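Flohmarkt, Schminktisch und ein leeres Konto

Jan 29, 2018

Eigentlich wollte ich dieses Jahr sparen, ehrlich! Dann kam die Haushaltsauflösung in Nendthorpe, und ich bin natürlich doch hingefahren (nur mal gucken, ihr kennt das). Für alte Möbel mit Schnörkeln bin ich einfach verloren, je verspielter, desto schlimmer. 250 Euro hatte ich mir als Grenze gesetzt, 60 davon waren schon nach der ersten Halle weg — für Bettwäsche mit Monogramm!

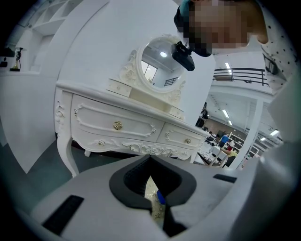 Adesuwa meint ja, ich soll erst mal den Keller ausräumen, bevor noch was dazukommt. Recht hat sie. Da unten stehen zwei Stühle, die ich seit März neu beziehen will, und der Stoff liegt immer noch in der Tüte. Am Wochenende fange ich an, versprochen — und wer einen guten Tacker übrig hat, darf sich gern melden!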